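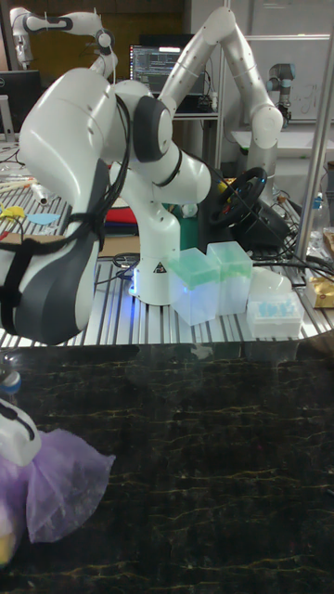

Arben Omerović wrote to ask why the two boxes with the pale green lids stay on the table when everything else gets a shelf label. Short answer: they are the only containers we have that show their contents and still close. I tried opaque ones in December and spent more time opening lids than putting things away.

The inventory of the bench came to 367 items, counting each bag of small parts as one. Most of it fits in three classes: things used daily, things used monthly, things kept out of habit. The steering wheel on its stand is in the second class. It takes up more room than anything else I have to sort, and its cables take up more than the wheel does. I have coiled them twice. A coil wider than 90 mm springs open again unless it is tied in 2 places, so that is now the rule for the whole bench.

Grooves are the other problem. A slotted surface is good for clamping and bad for anything thinner than the slot. Sticks, flat pieces and card go in a tray, and the tray goes on the table. Small pieces never go straight on the metal.
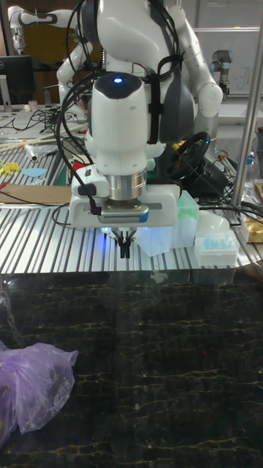
Use a brush along the slots before you wipe across them, a reader from Grandcombe suggested, otherwise the cloth packs the dust into the ends. I have switched to that order and it does save a pass. The brush is a Vukčević paint brush cut down to 20 mm bristles – stiff enough to lift crumbs of foil and cardboard.

The bench at the back is not done. I stopped at the monitor and will carry on from there when the Undora shelf brackets arrive.
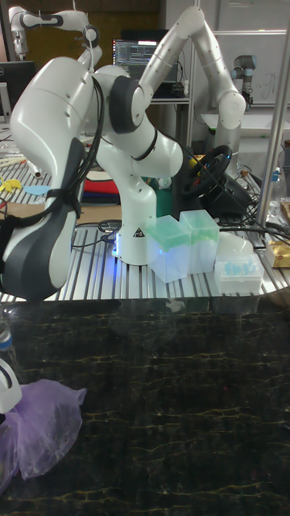
Photo: Shahla Rashti

The black counter gets cleared every evening at 6. Bags are the usual offenders, since they weigh nothing and get put down wherever a hand happens to be. I flatten them, fold once and file them by size in a Dindus drawer rated for 1000 sheets of paper. It holds far fewer bags than that. Bottles go back to the sink side.

Remaining: relabel the drawers, shorten one power lead, find a label for the low white tray.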